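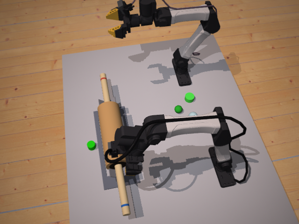
**3. GEOLOGICAL SETTING**

The Nirneria Gorge cuts the eastern limb of a broad anticline in which a sequence of quartz sandstone, siltstone and minor limestone dips gently toward the Drirmont Plateau. The section measured for this study begins at river level, near the Sipos ford, and ends at the plateau rim. It was logged bed by bed over two field seasons, the second of which was cut short in May by high water.

Three units are recognized. The lowest, the Sipos Member, is a grey, thinly bedded siltstone with desiccation cracks on many upper bedding surfaces. It is overlain with a sharp, locally scoured contact by the Wuvirora Sandstone, a cliff-forming unit up to 100 m thick with large-scale cross-beds and reddish iron staining along joints. The uppermost unit is poorly exposed and is covered by talus over most of its outcrop. 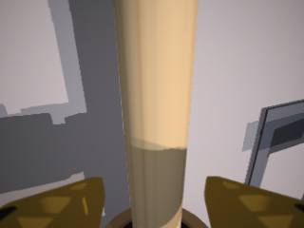 Joint spacing in the Wuvirora Sandstone is wide near the base and decreases upward. Where two joint sets intersect close to the cliff edge, blocks have separated from the wall and left narrow fins, several of them pierced by openings. The openings sit at or just above the contact with the siltstone, where seepage is persistent and salt crusts were noted in the dry season.

**Figure 2.** Tall tapered tan object with a darker lower band, standing between two olive-gold gripper fingers.

The river has incised 700 m below the plateau surface. Terrace gravels are preserved at two levels on the inside of the main bend, but neither has been dated. The upper terrace contains rounded clasts of a dark volcanic rock that does not crop out within the present catchment, and its source remains unknown. We follow earlier mapping in treating the terraces as younger than the plateau gravels, although the two are not in contact anywhere in the study area.

**3.1 Structure**

Faults in the gorge are minor. The largest strikes parallel to the river upstream of the ford and offsets the base of the Wuvirora Sandstone by 2 m.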